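Sial kitchen, week whatever: teaching a planner to put the ketchup away

So the grasping part works now, mostly, and I've spent my evenings on the part I kept putting off, which is the stuff in the middle. Perception hands me a pile of poses, the controller wants joint targets, and somewhere between them there has to be a thing that decides what to pick up next and where it goes. I've been calling that thing Stallura (it's a folder of Python, don't get excited) and this post is mostly me complaining about it.

Quick catch-up if you're new. I'm working in a simulated kitchen scene called Sial. One arm, one counter, one shelf, and a bunch of pantry things that are supposed to end up on the shelf. Rendering and physics run on my desktop under the desk, which doubles as a foot warmer in February.

My first version of the planner was embarrassingly simple. It took the list of objects on the counter, sorted them by distance from the gripper, and went for the closest one. Fine for a demo! Terrible the second you have anything standing next to anything else, because closest to the gripper says nothing at all about whether the fingers have room to get around it. I'd get a lovely approach path and then a finger would come down on the neighbor.

What I do now is score every object on clearance first and distance second. For each candidate I sweep a little box the size of the open fingers through a set of approach angles and check it against everything else the scene graph knows about. Anything under 22 millimeters of free space gets pushed to the back of the line. The ketchup and the shaker are the pair I use for testing this, and I'd guess I've looked at more pictures of a toaster in the past month than anybody should.

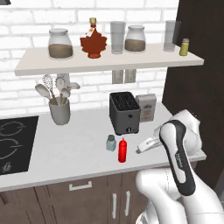 The wrist view is where it gets messy

The room view is great for debugging and pretty useless for the last few inches, so the final approach runs off the wrist camera. That one is rigidly attached to the gripper, which means the counter shows up at whatever slant the wrist happens to have, and my nice tidy "up is up" assumptions all go in the trash.

The bug I lost most of a weekend to lives right there. My segmentation was giving me one blob for the red squeeze bottle and the shaker behind it. One blob, one centroid, and the centroid sat in the gap between them. The planner would very confidently aim for thin air. I tried messing with thresholds for way too long before I gave up and split the mask on depth edges as well as on color, which fixed nearly all of it in 54 lines, half of them comments to myself.

The other half of the fix was to stop trusting a single look. The perception node now waits for two views that agree before it publishes a pose, and if they don't agree it asks the arm to shift the wrist a bit and try again. It costs time. I can live with that, since the alternative was a grasp planned on a made-up object.

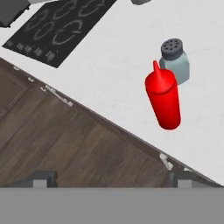
Posted by Rafia Talpur
Filed under: simulation, planning, kitchen stuff

Okay, placing. I figured placing would be the easy bit and I was so wrong. With picking, you care about one object and the space around it. With placing you care about the whole shelf, plus whatever the arm has to swing past to get up there, plus the thing hanging off the end of the gripper that wasn't part of the arm a second ago.

That last one bit me hard. I was planning the lift with the collision model of an empty hand, so as far as the planner knew the bottle didn't exist. Now, when the grasp is confirmed, the held object gets attached to the gripper link in the planning scene and its shape comes along for every check after that. If you use Vatia for your motion planning there's a call for this already and you don't need to write your own like I did (I found it in the docs afterward, of course).

For the shelf itself I keep a grid. Each cell is free, taken, or "taken but you could maybe reach in front of it," and that third state has caused me more grief than the other two put together. Once there are jars and tall glasses up there, and the syrup, a small thing can often stand in front of a bigger one. Should it, though? A person would do it without thinking. My planner does it and then can't get at whatever's behind, which matters if the next task is to fetch the syrup.

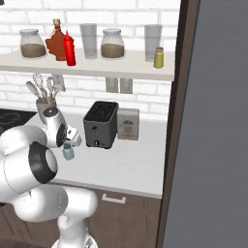
For now I've put a penalty on blocking, weighted by how tall the thing in back is, and I left it as a number in the config so I can fiddle with it. I ran 26 layouts overnight with the new weights and the placements look a lot saner to me, though I haven't gone through all the logs yet, so no victory lap.

Next up is replanning. If something tips over halfway through, the whole task tree restarts from scratch, which is silly when most of the steps are still valid. I've been reading through how Iltero handles it, where each step carries its own preconditions and you only throw out the ones that broke. I'll probably steal that. I also want a better viewer for the shelf grid, because printing it as letters in a terminal was cute in the beginning and now it's giving me a headache.

If you've dealt with the reach-in-front problem in your own setup, please leave a comment, I'd love to hear what you did with it. The grid code needs a cleanup and then I'll put it up with the rest.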